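4. Opening the Case: Work Surface, Part Order and Sorting

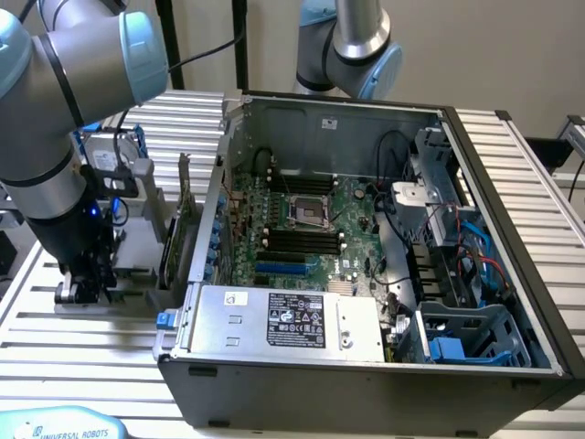
Department of Materials Recovery and Reuse, Dasholm Technical College

Figure 4. A desktop tower on its side on the slatted bench, with the side panel off. The processor socket is empty and the memory slots lie in one bank above it and one below.

4.1 Position of the case

All of the towers in the Bemach batch were worked on lying down. A standing tower tips when force is applied to a connector, and in the first trials we found that the board flexed more when the case was upright. With the case on its side, as in Figure 4, the board faces up and most of the connectors can be reached from above. The power supply and the drive cage still have to be reached partly from the side, and this accounts for some of the longer times reported in Section 5.

The bench top is made of aluminum slats. We chose it over a flat wooden top after comparing both during July. Screws dropped on the wooden top rolled to the floor. On the slats they usually came to rest in a groove, where they could be picked up with a magnet. The drawback is that small plastic clips also settle in the grooves and a magnet does not help with those. A rubber mat solved the problem but had to be lifted and shaken out after every case, and we stopped using it.

4.2 Order of removal

The order was fixed before the study began and was the same for every tower. The side panel came off first, then the processor with its cooler, then the memory modules, the drives, the power supply and last the board itself. The order follows the resale value of the parts as listed by Jarkine, the reseller that took the tested components. Processors and memory bring the most for their weight and are also the easiest to damage if other work goes on around them.

Once the processor is out, the retention frame and its lever stay on the board. Both were left in place in all cases, as a board with a complete socket can be tested again and sold as a unit. Boards with bent contacts in the socket went to the metals stream.

Memory modules were released at both ends before being lifted. On boards like the one in Figure 4, with four slots above the socket and four below, the two banks were emptied one after the other and the modules kept in separate trays. We did this to see whether faults were more common in one bank. They were not, and the trays were combined for the second half of the study.

4.3 Cables

Cables took more time than any other group of parts. In the case shown, blue, red and black cables run together along the right wall beside the drive cage, and a black loop passes near the back wall. Layouts of this kind are common in office machines, where cables are routed along the edges to keep the middle of the case open. It helps the machine stay cool, but it also means that several cables must be moved before a single one can be followed from end to end.

We tried two methods. In the first, each cable was unplugged at both ends and taken out whole. In the second, the cable was unplugged at the board only and left attached to the drive or power supply until that part was removed. The second method was faster and was used from then on. Cutting was not allowed under either method – cut cables have scrap value only.

4.4 Latches and screws

Drive trays and power supplies held by a latch came out faster than those held by screws. The tower in Figure 4 has a blue latch at the left end of the power supply and another on the gray plastic drive bay tray at the lower right. Color was a practical help here. New staff found colored latches without instruction, while plain gray or black ones were often missed and the part was pulled against a closed latch.

Of the more than 1,000 towers in the batch, those with latched parts also had fewer cracked trays. The Abdella checklist, which we used to grade each part, gives a score from 1 to 5 for damage, and trays held by screws were marked down mostly for stripped threads.

Labels on power supplies were left on, as the rating is needed at the test station. Small stickers with no printed rating were ignored in grading.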